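Baskets and Wire Racks: the Wokcombe Stockroom

Posted Jun 9, 2019 by Griet Segers

Wokcombe is a small shop selling household goods, with a stockroom at the back that is not much wider than the front door. I help there with returns and restocking. Last November we stopped using cardboard boxes for small stock and moved nearly everything into plastic baskets, which sit on or next to metal racks. Several people have asked how it is laid out.

The baskets are the plain sort with open grid sides. We bought 188 of them in one order from Jodum, and most are blue. A few other makes were left over from before, including some Takeda ones that are slightly taller and do not stack with the rest. Those have gone upstairs for Christmas stock.

Open sides were the main thing I wanted. With boxes we had to lift a lid or read a label, and the labels were often wrong. With a basket you can tell if there is something in it from the other side of the aisle. Very small items fall through, so screws, hooks and batteries still go in lidded tubs on the shelf by the door.
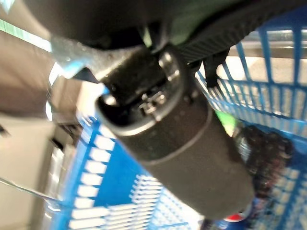
Each basket is meant to hold one type of thing. In practice there is always a mixed one, where returns go until somebody has time to sort them. Ross Carnegie goes through it at closing and puts the contents back where they belong. Anything damaged is written in the book and goes on the bottom shelf. Anything without a price goes to the till.

We do not fill the baskets above the rim. When they are too full they catch on the rack as you pull them out, and the bottom ones are heavy enough already. If a line needs more room it gets a second basket next to the first.

The full stock list came to 2,138 items when we last went through it. That took two evenings, where the old boxes had taken most of a week.

The racks came second-hand from a bakery that was closing. They are wire all the way through, so dust drops to the floor and can be swept up. I wipe the rods down with a damp cloth and dry them straight after. We tried a Starar metal polish on one rack and it did no harm, but it took a long time and I have not done the others.
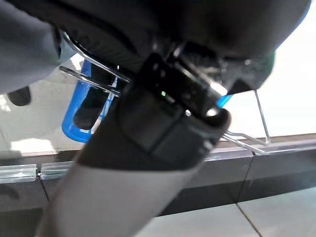
Chrome wire rack with one of the blue baskets.

Fumiko Yokoyama worked out the order of the aisles. Kitchen things are nearest the shop, then cleaning, then garden. Garden moves forward in spring and goes back again when the clocks change. The baskets make this easier, as a whole row can be carried across without unpacking it.

The next job is labels. Card tags on string get torn, and stickers will not hold on the grid. I am going to try flat plastic tags fixed with cable ties and will add a note when they have been up for a while.

Comments (4)

Jailson Cordeiro
We have similar baskets at work and the rims crack if they are left in the sun. Keep them away from the window if you can.

Griet Segers
Thanks Jailson. There is no window in the stockroom but I will remember it for the ones upstairs.

Tatu Mosoti
Do the baskets slide about on the wire? Mine do, and I ended up putting a strip of rubber matting under each row.

Griet Segers
A little, on the top shelf. What thickness of matting did you use?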